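El cajón de Amaral

La casa de Amaral se vendió en noviembre, pero nosotras empezamos a vaciarla mucho antes, con esa calma un poco tonta de quien cree que recoger despacio es recoger menos. Mi tía se quedó con los armarios y a mí me tocó la cocina, que era lo más pequeño y, según ella, lo más fácil. No lo fue. Mi abuela guardaba cosas de comer en todas partes: en la panera, detrás de los platos buenos, en una caja de botones que había venido con ella desde Ternstead y que olía todavía a canela y a tren.

De niña yo conocía bien el sistema. Había un cajón, el segundo empezando por la ventana, donde siempre aparecía algo envuelto, y la regla era que no se pedía. Se abría el cajón como por descuido, se cogía una sola cosa y se cerraba con la cadera, y ella, que estaba fregando de espaldas, decía sin volverse: «Deja para mañana». Mis primas y yo éramos seis, y nunca supe cómo se las arreglaba para que mañana hubiera también.

Cuando llegué a aquel cajón lo encontré lleno de cuerdas, de tapones de corcho, de recibos de una tienda de Gramness que ya no existe. Saqué los recibos, los leí todos (así no hay manera de acabar una mudanza, me gritó mi tía desde el pasillo) y al fondo, bien pegadito a la madera, quedaba un paquetito crema y dorado, de los suyos.

No me atreví a abrirlo, claro, y tampoco a tirarlo. Me lo llevé a casa en el bolsillo del abrigo, y allí anduvo de un sitio a otro - el alféizar, la repisa, la mesa blanca - hasta que entendí que le hacía falta un lugar suyo.

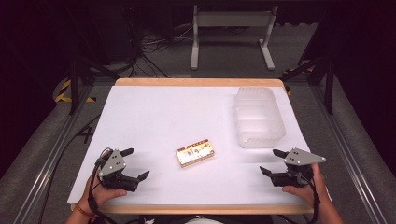
Busqué entonces una bandejita de plástico, una de esas translúcidas que no sirven para nada y que una guarda por si acaso, y la puse cerca. Tardé toda una tarde en decidirme. Después lo metí dentro y guardé la bandeja en el segundo cajón de mi cocina, empezando por la ventana.

El domingo pasado vino mi sobrina a merendar. Yo estaba fregando, de espaldas, y oí correr la madera muy despacito.

- Deja para mañana - le dije, y seguí con los vasos.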